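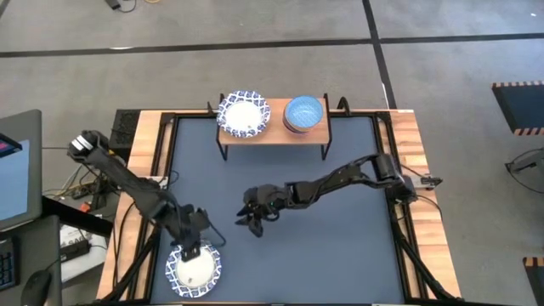 Setting the Table, 198 Times and Counting

If you've walked past the back of the lab lately and heard crockery, don't worry, it's us! The dishes project is well under way, and I've been asked to say a few words about it for those of you who only see the sign-up sheet.

The short version: we're collecting examples so that Herel, our learning system, can figure out how to move tableware between a table and a shelf with two arms. It doesn't get a list of coordinates or a script. It gets recordings of people doing the job through the arms, over and over, with the plates in slightly different places each time, and it has to work out the rest. We have 198 good recordings so far. The goal is 3000 by the time we hand the set over to the Orix team for training, so there's plenty of fun left for everybody.

Why plates? Partly because Agathe Deschamps has been asking for them since the project started, and she was right. We spent the fall on blocks and foam cubes, and blocks are very forgiving. You can grab a block from almost any side and it will come along with you. A plate lying flat on a mat gives you a rim and not much else, and if you come down in the middle of it with a closed gripper you've simply put a finger on a plate. (Try picking up a dinner plate at home with two chopsticks held in one fist. That's about where we were in the first week.)

It's wonderful to watch people invent ways around this. One operator slides the plate toward the front edge of the table with the left arm and catches the rim with the right. Another likes to hold the plate still from above and bring the second gripper in low from the side. Somebody else tips it against the leg of the shelf, and I wouldn't have bet on that one, but it's in the set and it's lovely. We keep all of these as long as the plate ends up where it should. We want Herel to see that there's more than one decent way to do a thing, and we also want to find out whether it gets confused by the variety. Agathe thinks it will at first. I'm more hopeful. There may be a lunch riding on it.

How a session works

Each session is made up of 8 recordings, and then you take a real break away from the controls. Before each one, the layout card tells you which pieces start on the shelf and which start on the mat. You set them out by hand, step back behind the tape, start the recording and go. When the last piece is down and both grippers are clear, you stop the recording and give it a mark: keep, maybe or drop.

Please use "maybe" freely! A few people have been dropping anything with a wobble in it, and we'd much rather look at those ourselves. A recording where the gripper misses the rim, backs off and tries again is some of the most useful material we have. If every example is smooth, the system never sees what to do after a bad start, and it will certainly make bad starts of its own. What we do want dropped is anything where a hand came into view partway through, where a piece was already moving when the recording began, or where an arm stopped responding and you had to restart it.

A word about speed. New operators tend to be very careful and very slow, and then around the second or third session they discover they can be fast and it all gets a bit exciting. Somewhere in between is what we're after. Move the way you'd put away dishes in a kitchen where someone is sleeping next door. If you find yourself pausing in midair to think, that's fine once or twice, but long pauses get learned too. We had an early version on the blocks that would reach out, stop dead for a good while as if it had remembered something, and then carry on. We traced it straight back to our own recordings, where most of us had been doing exactly the same thing.

What we've changed since last time

The shelf is now part of every layout. In the first batch it was only there for half of them, and the two halves didn't mix well. The mat stays put as well, and if it shifts under you, line it up again before you start the next recording.

The idle arm has a proper waiting position. It used to be parked wherever the last person left it, and it crept into the other arm's path more often than we liked. Now it waits open and clear of the plate until it's needed. Charpentier, our little checking script, looks at the first moments of each recording and will complain if either arm begins too far from its start. It complains a little too much at present – I know, I've had the messages – and a gentler version is coming.

We've also added bowls. They sit higher, so there's more to hold on to, but the sides curve away and the gripper likes to ride up and over the rim. Several of you have told me you find the bowl harder than the plate. Several others have told me the opposite with equal conviction. I'd love to see what Herel makes of it.

Where we need you

We're short on people who haven't done this before. That may sound odd, but our eight regulars have settled into habits, and the recordings are starting to look alike. A newcomer brings new angles, new hesitations, new recoveries. No experience is needed and the practice run takes less time than a coffee. Left-handed people are especially welcome, as we have very few so far and their two-arm work comes out noticeably different.

Slots are open mornings from 9:30 and again after lunch through January. The sheet is on the Alel page under "Dishes," and if none of the times suit you, write to me or to Agathe and we'll find one that does. Wear sleeves that don't dangle, and leave your mug on the desk by the door, well away from the mouse.

The first trial of Herel on real plates is planned for the end of the month, using whatever we have by then. Everyone who has recorded a session is invited to come and watch.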